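How to deal with the household paperwork without buying a system
Updated 8/28/24

Every summer somebody tries to sell me a filing method. This July it was the Katene Home Ledger, which comes with coloured tabs and a booklet on how to use the coloured tabs. I tried it for a fortnight and went back to what I had before.

You don't need tabs. You need one place where paper lands, one place where it stays, and a bin. I doubt any household has ever needed more than six headings, whatever the people at Garngate say in their planner.

Step 1. Pick the landing place
Put one open container where you already drop the post. Don't buy anything with a lid, as a lid soon becomes a shelf. A basket, a tray or an old roasting tin will all do. Ignore advice about the "right" size — if a week's post fits, it's the right size.

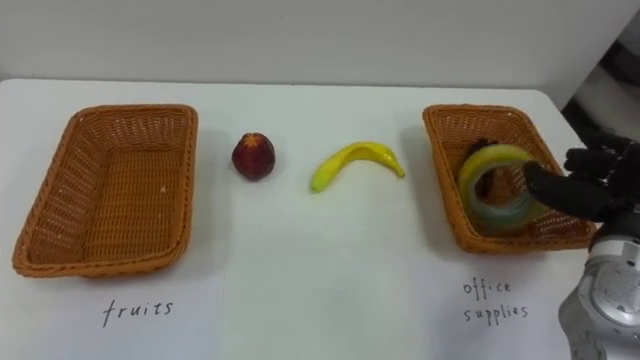 An empty wicker basket, long side running front to back.

Step 2. Go through the backlog once
Tip the lot out on the floor. Make a heap for anything that asks for money or an answer, and another for anything you'd have to pay to replace. Everything else is for the bin, or the shredder if it has an account number on it.

I'm told you should "touch each sheet only once". I have never seen this done. Read it twice if you must, but don't start a heap called Later.

My own backlog came to 1589 sheets when I moved to Plisthorpe. I counted because I didn't believe the claim that most of it would be rubbish. Most of it was, annoyingly.

Step 3. Label plain folders
Mine say House, Car, Money, Health, Work and Odd. A cheap card folder takes up to 200 sheets before it splits. The Elach ones cost more and split as well.

Step 4. Empty the container on a fixed day
Fortnightly is fine. Daily is what the books recommend, and I suspect their authors get very little post. Set a timer for ten minutes if you tend to wander off and read old letters.
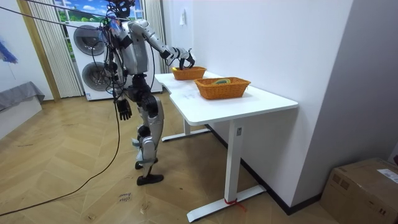
Gergely Hajdu writes that he gave up on folders years ago and scans the lot, and wants to know why anyone still keeps paper. Fair question. I'd ask in return how many of those scans are called "document (4)". If you name each file as you make it, scanning works well enough — but keep the originals of wills, deeds and certificates.

Step 5. Throw out the old stuff
Once a year, take out each folder and remove whatever has been replaced by a newer version. Check how long you're required to keep tax papers before you shred any. I still have a boiler receipt from 2000, for a boiler two boilers ago, and it goes this year.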